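Lasura four-slice toaster: three months in

I never thought I'd have opinions about toasters. We had the same two-slice one for years, it did the job as long as you stood next to it, and then one morning in April the lever simply wouldn't stay down any more. My other half held it down with a thumb for the length of a crumpet and we agreed that was the end of that.

So, the Lasura. I paid £53 for it at the homeware place in Flemstead, reduced because the box was squashed, and it's been used every single day. Four slots, stainless front, black sides, a lever and a big dial for each half. That last bit is what sold it to me. I like my toast barely coloured and Reda, our lodger, likes his practically on fire, and with the old one somebody always had to go second and sulk. Now he has the right-hand side, I have the left, and we can both be eating by half past seven.

Browning is good, and pretty even across the slice. On a thick white loaf I'm happy at 3, on anything seeded I go up a notch. The first round of the day comes out paler than the second, so if you're feeding a crowd you'll want to nudge the dial down once it's got going. Bagels fit, but only just (the fat supermarket ones need a bit of squashing). Sourdough from the Drurnavdale bakery is a different story! The middle slices are so long that an inch of crust sticks out of the top, and you have to turn them over halfway through. Annoying, though I suppose most toasters would do the same.
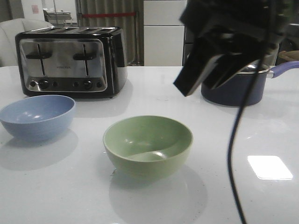
The buttons I'm less keen on. They're small, they're all the same shape, and before my first cup of tea I press the wrong one about as often as the right one. Defrost and reheat I do use. Cancel I use mostly after pressing defrost by mistake. I'd have liked them a different colour, or further apart, or anything really.

Cleaning is easy enough underneath, where the crumb trays slide out and go straight over the bin. The front is another matter. Brushed steel looks lovely in the shop and then you touch it with buttery fingers and there it is, a full set of prints. A barely damp cloth and then a dry tea towel gets it back to normal, going along with the grain. The black sides show every smear too, especially under our kitchen lights, but they wipe down in a second.

It's a fair old lump, mind. If your worktop is already full of bowls and pans, have a measure up before you buy. My friend Jericho got one after trying ours and had to move his kettle to the other end of the kitchen, and he's still grumbling about it. It isn't the sort of thing you'd want to be lifting in and out of a cupboard either.

Noise: the pop is loud. The dog left the room for the first week and now just glares at it.

I'd buy it again at what I paid. At full price I'd probably think a bit longer and look for one with longer slots, given how much sourdough we get through. Four stars from me, five from Reda, who has just asked me to mention that it does a very good potato waffle. Two rounds on 3, he says, and don't walk off during the second.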